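Rirnex 묵상 말뭉치 - README

버전 0.4 / 마지막 손본 때: 5월

한국어 성경 묵상글이랑 구절 해설 모아둔 데이터. 종말론, 특히 계시록 말고 나머지 쪽 (시편, 룻기, 야고보서, 빌립보서) 위주. 계시록은 일부러 뺐음. 교단마다 해석 차이가 너무 커서 라벨이 안 맞음. 나중에 따로 낼 생각.

급하게 쓰는 중이라 빠진 거 있으면 이슈로.

들어있는 것

묵상글 1,557편. 한 편이 한 줄(JSONL). 길이는 들쭉날쭉함. 제일 짧은 건 두 문장, 긴 건 설교 원고 수준.

구절 짝 600개. 본문 구절 하나 + 쉬운 말로 푼 해설 하나. 사람이 쓴 것만.

질문 묶음 400개. 소그룹 모임에서 쓰던 나눔 질문. 답은 없음. 답 달린 버전 달라는 분들 계신데 애초에 답이 없는 자료임.

필드

id: 문자열. 책 약자 + 번호. 예) ruth-0031
book: 성경 책 이름, 한글 정식 명칭. "시편"이지 "시"가 아님
range: 장:절. 여러 절이면 하이픈. 장이 넘어가면 물결표
body: 본문. 줄바꿈 그대로 살려둠
register: 높임말 / 평어 / 섞임
source: culta, morin, self 셋 중 하나
note: 작업자 메모. 비어있는 게 대부분

range 필드 주의. 초기 파일 몇 개는 "1장 3절" 식으로 한글로 적혀 있음. 변환 스크립트 돌렸는데 시편 119편 쪽이 아직 덜 됬음. 쓰기 전에 한 번 확인할 것.

출처

culta: Culta 소식지에 실렸던 짧은 묵상. 필자 동의 받은 것만. 동의서는 저장소에 안 올림.
morin: Morin 독서모임에서 돌려 읽던 노트. 손글씨라 전부 다시 타이핑함. 오타 원본인지 타이핑 실수인지 구분 안 되는 건 그대로 둠.
self: 직접 쓴 것. 양은 제일 적음.

번역본 본문 자체는 안 들어있음. 저작권 때문. 구절은 장절 표시만 있고, 필요하면 각자 갖고 있는 번역본에서 붙여 쓸 것. 묵상글 안에 반 절 정도 인용된 건 남겨뒀음. 한 절 통째로 인용된 건 [인용] 으로 바꿈.

정리할 때 한 일

이름 지움. 기도제목에 나오는 사람 이름, 교회 이름, 동네 이름 전부 [이름], [교회], [지역] 으로. 병명도 구체적인 건 지웠음. 그래도 남은 게 있을 수 있음. 발견하면 id만 적어서 알려주세요, 본문 붙여넣지 말고.

성경 인물 이름은 당연히 살림. 근데 세례명이랑 겹치는 게 골치. "요한이가 어제" 이런 문장은 손으로 하나씩 봤고, "요한은 말한다" 는 둠.

중복 제거는 body 앞 20자 비교 후 눈으로 확인. 인사말로 시작하는 글이 많아서 자동으로는 멀쩡한 글까지 날아감. 한 번 날려먹고 백업에서 복구함.

맞춤법은 거의 안 건드림. "하나님"과 "하느님"도 통일 안 함. 필자가 쓴 대로. 이거 통일해 달라는 요청 있었는데 안 할 거임, 이 차이가 필요한 사람이 있음. 필요하면 각자 치환.

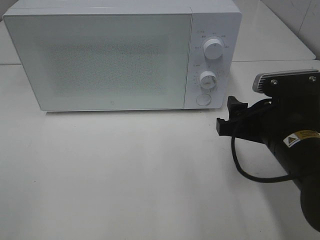 나누기 (split)

train / dev / test. 책 단위로 안 나누고 필자 단위로 나눔. 같은 필자 글이 train이랑 test 양쪽에 들어가면 문체만 외워버림. 0.2까지는 무작위였으니까 그때 점수랑 비교하지 말 것.

필자 구분 코드는 author_map 파일에 있음. 실명 아님. Morin 노트는 누가 썼는지 모르는 게 좀 있어서 한 덩어리로 묶어 train에만 넣음.

dev는 작음. 튜닝 많이 돌릴 거면 train에서 좀 떼서 쓰세요.

불러오기

파일은 UTF-8, BOM 없음. 엑셀로 열면 한글 깨짐. 엑셀로 열고 저장해서 PR 보내지 마세요 제발. 두 번 받음.

압축 풀면 폴더 셋: devotion, pairs, questions. Kuka 폴더가 같이 보이면 옛날 버전임. 예전에 쓰던 가제 이름이고 0.3부터 없앰. 지우고 새로 받을 것.

아는 문제

- 룻기 비중이 너무 큼. 모임에서 룻기를 한참 읽어서 그럼
- 빌립보서 4장 쏠림 심함. 특히 13절
- register 라벨, 기도문으로 끝나는 글은 거의 다 "섞임" 으로 나옴. 기준을 다시 잡아야 함
- 질문 묶음에 같은 질문 말만 바꾼 거 꽤 있음
- 개역 투 문장 흉내낸 글은 모델이 진짜 성경 본문인 줄 암. 생성에 쓸 거면 조심. 없는 구절 지어냄
- note 필드에 욕은 아니고 푸념이 조금 있음. 지우려다 못 지움

쓰면 안 되는 데

상담 봇. 절대 안 됨. 애도나 우울 얘기가 들어간 글이 있는데 상담용으로 쓰인 글이 아님. 설교 자동 생성도 권하지 않음. 막을 방법은 없지만.
교단 판별, 이단 판별 분류기 만드는 것도 하지 말아주세요. 라벨도 없고 그럴 목적으로 동의 받은 자료가 아님.

라이선스

비영리, 출처표시. 교회 주보나 모임 자료에 한두 편 싣는 건 따로 안 물어봐도 됨. 책으로 묶는 건 문의 필요. Culta 쪽 글은 소식지 이름 같이 적어줘야 합니다.

바뀐 것

0.4 필자 단위 split, 지역명 마스킹 추가, 야고보서 들어감
0.3 Kuka 폴더 삭제, 필드 이름 영어로 통일
0.2 Morin 노트 추가
0.1 처음. 룻기만 있었음

다음에 할 거

시편 119편 range 마저 고치기. register 기준 문서 쓰기. 빌립보서 좀 덜어내기. 계시록은 별도 저장소로, 언제가 될진 모름.

문의는 저장소 이슈. 메일은 잘 안 봅니다. 답 늦어도 읽긴 읽어요.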